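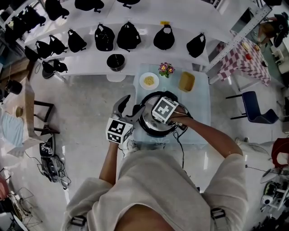 Josué Miranda me escribe que las lentejas no se remojan nunca y que quien las remoja está perdiendo el tiempo. Roswitha Hollmann contesta que su madre las dejaba toda la noche en agua y que jamás le sentaron mal a nadie. Y así llevo yo dos semanas, con el buzón lleno de legumbres por culpa de lo que conté en mayo sobre los garbanzos (¡quién me mandaría!).

Pues venga, me mojo. Las lentejas pequeñas, las pardinas, van directas a la olla y tan felices. Los garbanzos y las alubias, al agua la noche antes, los garbanzos en agua templada con una pizca de sal y las alubias en agua fría. Si se me olvida, que se me olvida muchísimo, las hiervo un par de minutos, apago, tapo y las dejo reposar una hora. No quedan igual, pero en casa repiten.

Lo de las cantidades también ha traído cola. Yo compro 1000 gramos de alubia blanca en Santoso, el ultramarinos de la esquina, lo cuezo en 2 tandas y congelo lo que sobra en botes con su caldo. Kai Schwerdtfeger jura que congeladas aguantan hasta 1000 días, y yo le digo que en mi congelador no ha llegado ningún bote al mes siguiente.

Y la olla, claro. Sigo enamorada de la eléctrica a presión, con su tapa y su válvula, aunque para las alubias con chorizo saco la cazuela vieja y me paso la mañana asustándolas con chorritos de agua fría. El laurel entra al principio, el pimentón casi al final y fuera del fuego, que si se quema amarga todo el guiso.

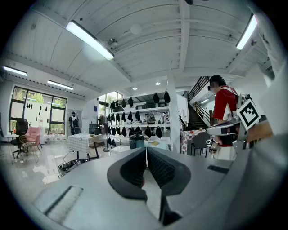 Bajo los fluorescentes, con gafas oscuras y de rojo y blanco.

Hildegard Reinholz pregunta por el vinagre: unas gotas, en el plato y solo en las lentejas. Para el próximo envío quiero hablar de los caldos, así que mandadme los vuestros, también los que lleven hueso de jamón.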